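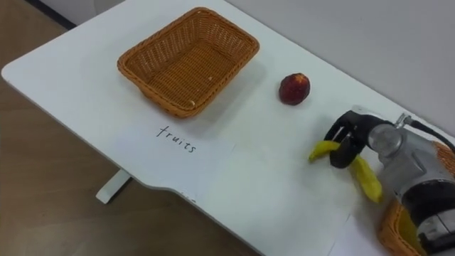 I've been thinking about clearing up, mainly because I moved from Grerbridge to Paltow in the spring and had to carry everything I own down two flights of stairs. I'm not a hoarder, I'd like that on record. But I did own 165 books I hadn't read, and a fondue set, and I've got opinions now.

My first opinion is that we've made far too much of the empty house. Every magazine I pick up in a waiting room has a living room with one chair in it and a woman looking pleased beside a vase. Where does she keep her phone charger? Where are the takeaway menus, the spare fuses, the birthday card she's bought early and will lose before June? A home where people live has a bit of sediment to it, and I find that comforting.

My friend Funmilayo Uzor disagrees with me completely. She got rid of nearly all her kitchen things in one go and swears she's never missed any of it, though she has borrowed my colander twice (and the big casserole, which I'd like back before December). Her argument is that every object you keep asks you for something. It wants dusting, or mending, or a decision. I do see that. I spent a whole evening before the move deciding about a lamp.

But some things you only know you need once they're gone. I gave away my gran's button tin years ago, a horrible dented old thing with 200 buttons in it if there was one, and I still think about it whenever a coat comes undone. You can buy buttons, obviously. They're not those buttons — the green ones off her good cardigan, the big leather one we fought over.

So I don't believe in rules any more, the one-in-one-out business or the box you tape shut for a year. They're all written by people who enjoy throwing things away, and good luck to them! I'd say keep what you'd be cross to find in somebody else's house. The fondue set went to the charity shop in Tatville and I haven't thought about it since, until just now, when I fancied some cheese.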